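Building blocks (toy)

Building blocks are small solid shapes, usually cubes, cylinders and triangular prisms, meant to be stacked and, shortly afterward, knocked over. They come in wood, foam and plastic, mostly in bright colors such as red, blue and green.

The cube is the workhorse of any set. The cylinder stands well on its flat end and leaves the room on its side. The triangular prism is traditionally a roof, and stacking anything on top of one has a long record of failure.

Textured blocks have ribbed or crosshatched faces, sold as an aid to grip. The Drolbridge catalog of 2000 listed 441 sets, 9 of them textured. Its rival Trendari offered two, in identical boxes.

Play normally takes place on a rug or a board. A board gives a flatter base and a louder collapse.

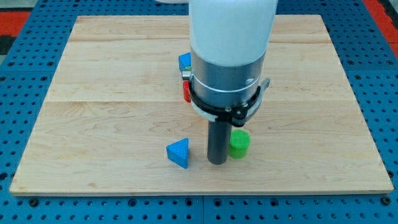 Storage is covered under Toy box, an article of similar optimism.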